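Share 5 | Comments 3
Home > Papers > Holiday lets > Section 4

4. What the cleaning fee pays for

Hosts on Prandelel and Flastov say that a separate cleaning fee keeps the nightly price fair, as a guest who stays two weeks pays for one clean and so does a guest who stays two nights. We doubt that this explains much. Of the 966 listings in our sample, 181 changed the fee between the low and the high season while the stated cleaning service stayed word for word the same. It is hard to see why mopping a floor should cost more in May.

A second claim is that larger homes carry larger fees. They do, but weakly, and the link all but vanishes once listings run by agents are set aside. Size may matter to the cleaner without mattering much to whoever sets the price.

Figure 5. Chopsticks and a brown plastic spoon in a utensil caddy, with another spoon on the table.
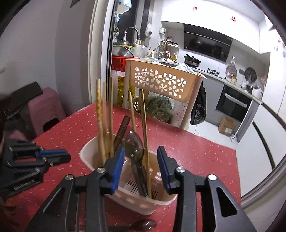
Does a higher cleaning fee mean a cleaner home?

Our data give no reason to think so. Guests' cleanliness scores were nearly flat across all fee levels, and the scores themselves are generous enough to hide a good deal.

We would not lean on those scores. Guests rate a home after they have met, or at least written to, the host, and many will not complain over a dusty shelf. Fuentealba, the agency that let us read its guest messages, had grumbles in its inbox from people who went on to leave full marks. One agency's inbox is thin evidence, and we treat it as such.

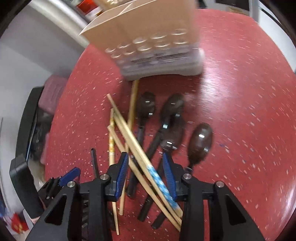 Words: Giuliana Londoño | Posted 8 March 2026

The obvious reply is that fees reflect local wages. We put this to 65 hosts in Lorora, where most cleaners are paid by the hour. Few could say what share of the fee reached the cleaner, and several had copied the figure from a neighbour's listing. That may be a sensible way to set a price. It does not support the statement, found on both platforms' help pages, that the fee "covers the cost of cleaning".

We cannot rule out that some hosts use the fee to put off short stays. If so, a minimum stay would do the same job more openly. Testing this would need booking records, which neither platform would share.

3 comments

pinewalk: We paid the fee and were still asked to strip the beds and take the bins out. Did you look at that?

M. (host): Laundry costs go up in summer where I am. You could have asked for receipts.

oldferry: Were the 65 hosts picked at random? The section doesn't say.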